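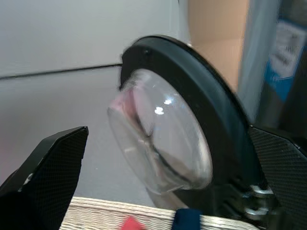 Głowacki

3. Fault 23: grip force lost during door handling

Applies to the Irnis two-arm unit with Lakex parallel grippers, set up for front-loading washing machines. Section revised August 9, 2026.

Fault 23 is raised when the measured jaw force falls below the set value while the unit is in a door task. The arm stops where it is and holds position. The jaws stay at their last commanded width. In the version released in May the jaws opened on this fault, and a part-open door could swing back against the wrist. Units still on that version must be updated before any door task is run.

CAUTION: The arm remains powered after fault 23. Do not put a hand between the jaws and the door rim, or between the rim and the cabinet, until the stop button has been pressed and the status lamp is steady.

Clearing the fault

1. Press the stop button on the base.
2. Check that the washing machine is off and the drum is still.
3. Support the door by its rim with one hand. On the handset, choose Service, then Release, then the arm that is holding the door.
4. Swing the door fully open by hand. It should stay there without being held. If it drifts, level the machine before going on.
5. Wipe the jaw faces and the door rim with a dry cloth. Detergent film is the usual cause of the fault.
6. Look over the gripper cables from the wrist to the forearm clip. Replace any cable with a split jacket.

If the fault was raised with a load waiting, move the load clear of the door path before step 3 and put it back only after step 7.
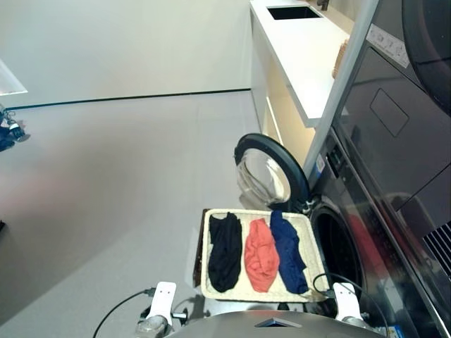 7. Run Home on both arms, one at a time. Keep the floor clear of cables and adapters within reach of either arm.
8. Run Door Check with the drum empty. The unit opens and closes the door once at reduced speed and shows the lowest force recorded.
9. If the reading is within limits, release the stop and restart the task from the beginning. A task stopped by fault 23 cannot be resumed part way.

Note: The force must stay low for 1,000 ms before the fault is raised. Shorter dips are written to the log as warnings. Several warnings on the same machine usually mean that the taught grip point is too near the edge of the rim — teach it again with the door half open.

Note: Small garments can trail from the jaws during loading and catch between the rim and the gasket. The force reading then rises sharply and drops, and the log shows fault 23 with the suffix L. Clear the garment by hand with the stop button pressed. Do not pull it free by jogging the arm.

Jaw pads are a wearing part. Inspect them every 2,000 door cycles and change both together. Grellix pads need a fresh force calibration after fitting.

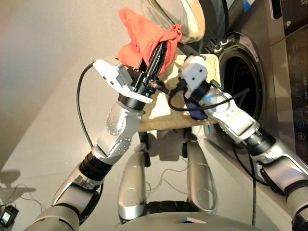
Can the force limit be lowered to stop fault 23 from coming back?

The limit is fixed for door tasks and cannot be changed from the handset. If the fault returns after cleaning, recalibrate the jaws, repeat Door Check and send the log to Irnis service with the readings.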